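Ticket 3332 – Lesik core logger skipping depth intervals, Kostel site
Opened by: Idalina Cordeiro
Status: Closed

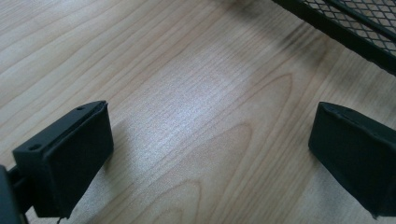 Okay, so I'm putting everything I've tried in one place, mostly so Sekar doesn't have to dig through my messages again. We've been logging drill core from the Kostel gold target since April, and last night's export came out with gaps. Hole 17 is the bad one. The log runs fine down to 100 meters and then the assay table just jumps, like somebody took a bite out of it.

First thing I did was restart the logger (I know, I know). Same gaps. Then I exported as plain text in case the spreadsheet was eating rows, and nope, the rows weren't in there either. The lab file from Barreto has every sample, I went through it with a coffee and a ruler, so the gold grades exist and we're losing them somewhere on our end.

Update, 10:40 a.m.
Tried the import on Ilídio's laptop. His gave me the full table! Same lab file, same hole, older version of Lesik. So now I'm suspicious of the update. He'd like it on record that he's been ignoring the update pop-up for weeks and feels great about it.

Reply from Sekar Jugah, 11:15 a.m.
Can you check the sample ID column before I roll you back? The new version is fussy about spaces. If an ID has one at the end, the row won't match the depth table and it gets dropped with no warning. Also send me the import log, it's in the project folder under Skastamness/logs.

Update, 1:20 p.m.
Well, there they are. Some 400 IDs with a space stuck on the end, all from the batch Américo typed up in the core shed. I ran a trim on the column, imported again, and got most of hole 17 back. Still missing a stretch near the bottom though – the duplicates, I think. Import log attached.

Reply from Sekar, 2:05 p.m.
Yep, duplicates. Go to Settings, Import, and turn on "keep field duplicates". The update switched it off. Clear the old table before you import, or you'll get everything twice.

Update, 2:50 p.m.
I did not clear the old table. I got everything twice. Cleared it, ran it again, and now hole 17 matches the lab file all the way to the bottom. I redid the other holes from the same batch while I was at it and those are good too.

Eduardo, you can have your cross sections back, but please throw out the export I sent this morning, the grades below 100 meters are junk in that one.

Sekar, could we get a warning when rows are dropped? Even an ugly one. Fine to close this.

Closed by Sekar Jugah, 3:30 p.m. Warning request moved to its own ticket.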